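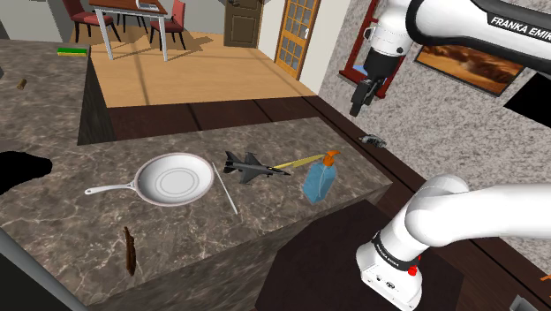

FAQ: the Prurkar listening nights, the band and that record

By Unai Ibarra
Updated in May
5 min read
Filed under: Jazz, Live Music, Reader Questions

I get a lot of the same questions in my inbox, so I'm putting the answers on one page. If yours is missing, write to me anyway – I do read everything, just slowly.

Who are Prurkar?

A five-piece from Trenen: trumpet, tenor sax, piano, bass and drums. Julián Sotomayor leads from the piano and writes most of the tunes. They've played together for almost 2 years with the same lineup, although the tenor chair was open for the first few gigs and they just got by with four.

How do you say the name?

PROOR-kar. I said it wrong on stage for a whole season and Julián let me.

Are you in the band?

No! I book the room, write the program notes and introduce them. I played trombone in high school and that's as far as it went.

What happens at a listening night?

The band plays one long set, then there's a break, then we put on an old record and talk about it with whoever wants to stay. The second half is looser and sometimes it turns into an argument about drummers, which I love. You can leave at the break and no one will mind.

How many people does the room hold?

200 seated. We once tried 300 with standing room along the back wall and I didn't enjoy it, and neither did the people standing behind the coat rack. We're back to chairs only.

What time should I get there?

Doors are at 7 p.m. and music starts at 8. If you want to sit on the left, where you can see the piano keys, come closer to seven. Latecomers wait by the door until the tune ends, and some of those tunes are long, so bring patience.

Can I record the show?

A short clip on your phone is fine. Please don't film the whole set, and turn the screen brightness down. The band tapes everything themselves and a few of those tapes end up online.

Is the album out yet?

Yes and no. "Takagi" is finished and mastered, and you can buy the download at the shows with a little card that has a code on it. The vinyl is being pressed now through Wukmont, the small label that put out Julián's solo piano record. I don't have a date for it. When I have one it'll go on this page before it goes anywhere else.

Why is it called "Takagi"?

It's the title of the second track, a slow waltz. Julián has told me two different stories about where the name came from, so I'm going to let you ask him!

How was the record paid for?

Mostly out of door money, plus one passing of the hat that brought in $3,622 in a single evening. I still can't quite believe that number. It covered the studio and a proper piano tuning, with a bit left over toward the cover art.

Do they take requests?

Sometimes, if it's a standard and you ask before the set. Ballads have a better chance. Please don't shout titles between tunes – the bass player hates it and she's usually retuning.

Can kids come?

Sure. Under twelve is free with an adult. The second half can run past ten, so most families head out at the break.

My son plays sax. Can he sit in?

Have him email me first with a couple of tunes he knows well. Julián keeps a spot for students at the end of the first set, and there's a waiting list, but it moves.

Do you ever give refunds?

Up to noon on the day of the show, yes. After that I can move your ticket to another night if you write to me.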